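Barua Home Skills
Home | Courses | Handouts | Enroll | Contact

Handout 3: Cleaning Picture Frame Glass
By Réka Simon, November

I love this session! Marker on glass looks like a disaster and is one of the friendliest stains you'll ever meet, so please don't be shy about it. We have 40 minutes, and I'd like everyone to get through 2 frames at least.

Before you start

Look at which side the ink is on. Run a fingertip over a line (a dry one) and you can usually feel it. Ink on the outside of the glass is our subject today. Ink on the print itself is a job for Marcelino Trindade's paper class, so leave it alone.

Lay the frame flat on a covered table. Dampen the cloth, never the frame: liquid sprayed on the glass creeps under the edge and into the photo, and then you really do have a stain.
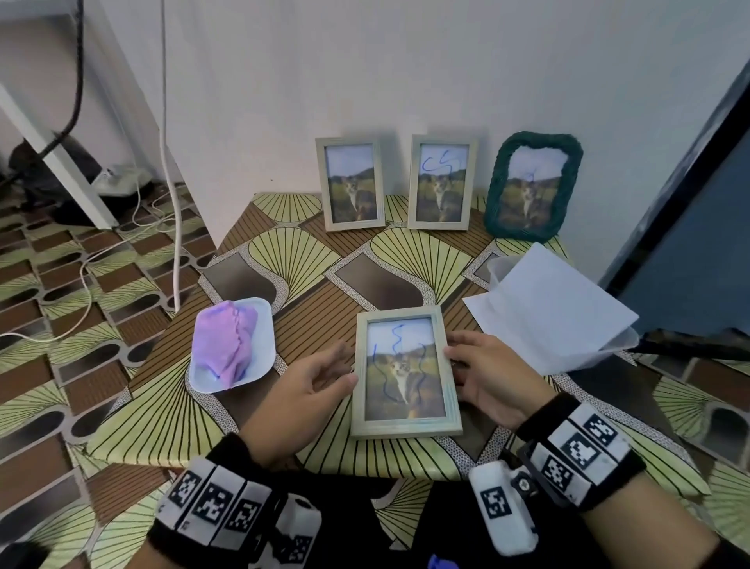
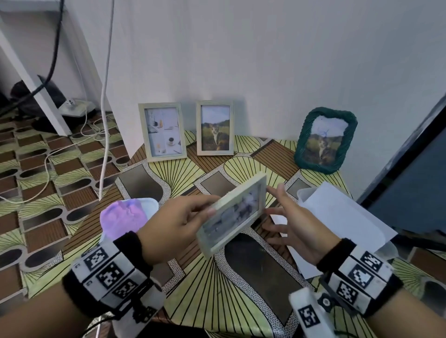
Frames in hand at the table, with three more standing along the wall.

Wiping

Start at the top and work down in short strokes, holding the border steady with your other hand. Fold to a clean patch of cloth as soon as you see blue on it, or you'll just be moving the ink around. Water first, then a drop of dish soap, then rubbing alcohol for permanent marker (a dab, kept well away from painted borders).

Now the fun part: pick the frame up and tilt it toward the light. Smears you couldn't see flat on the table jump right out! Go over them with a dry cloth and tilt again.

Borders

Smooth wood wants one pass with a barely damp cloth. Braided and woven borders hold dust in every dip, and a soft, dry toothbrush is wonderful for those.

For next time: bring one frame from home, the grubbier the better. Menaka Sikder will show us backs and hanging wire.

Questions: ask at the Barua front desk
© Barua Home Skills
Back to top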